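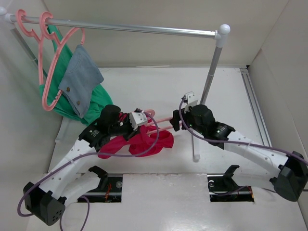 How to Dry Clothes Indoors Without a Dryer

Updated July 18, 2025

Most clothes can be dried inside in a day if they go up well spun, spaced out, and with some air moving past them. The steps below work for a small apartment with one rack and no outdoor line. They assume a normal mixed load of shirts, pants, underwear, and a towel or two.

What you need

A freestanding rack or a rod
Hangers for shirts and dresses
A small fan
A humidity gauge (optional, cheap ones are fine)
A dry bath towel for hand-washed items

Step 1. Spin the load twice

When the wash cycle ends, run a second spin at the highest speed the care labels allow. Skip this for wool, silk, and anything with a structured lining. On the older Narlow front loader I use, the extra spin is a separate setting called Drain/Spin. Other machines hide it under the cycle dial, so check the manual.

For hand-washed items, lay the piece flat on the dry towel, roll the two up together, and press down along the roll. Do not wring.

Step 2. Shake everything out

Take each piece by the shoulders or waistband and snap it hard once or twice. Turn jeans and sweatshirts inside out so the pockets and seams face the air. Pull collars and cuffs straight while they are damp. They will dry in whatever shape you leave them.

Step 3. Put shirts on hangers

Button the top button and one in the middle, then slide the hanger in from the bottom hem so you don't stretch the neck. Plastic hangers are better than bare wire, which can leave rust marks on wet cotton. Knit sweaters should not go on hangers at all. Dry them flat on a towel and flip them halfway through.

Step 4. Leave gaps

Keep 2 inches between hangers and more for thick fabric. If the rack is full and there are still clothes in the basket, dry them in a second batch. A packed rack can take twice as long and the middle pieces often come out smelling sour.

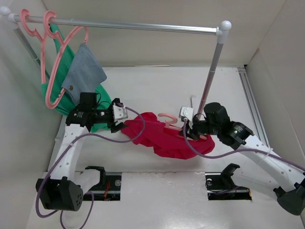

Step 5. Pick the right spot

Set the rack at least a foot from the wall, in a room with a door you can close and a window you can open. Bathrooms work only if the exhaust fan is strong. Avoid bedrooms overnight. Don't drape anything over a heater, and keep the rack well clear of one.

Step 6. Move the air

Aim the fan at the lower half of the rack on a medium setting. Open the window for 20 minutes at the start, when the clothes are giving off the most water, then again later in the day. If it is raining or muggy out, keep the window shut and use a dehumidifier if you have one. Mine is a small Clinora with a tank that needs emptying after each load.

Try to keep the room under 60 percent humidity. If the windows fog up, there is too much moisture in the room.

Step 7. Turn and check

After a few hours, rotate the hangers so the back pieces come to the front. Feel the waistbands, underarm seams, and pocket corners, which dry last. Cool fabric is usually still damp. Give it another hour before folding.

Troubleshooting

Stiff towels: Use less detergent and shake the towel again when it is half dry.

Musty smell: Rewash at the warmest setting the label allows and hang the load as soon as the cycle ends. Clean the washer gasket too.

Shoulder bumps: Mist the bumps with water, smooth them with your hand, and let the shirt dry again on a wider hanger.

Leaning rack: Put the heavy items low or near the uprights, and split them between both sides.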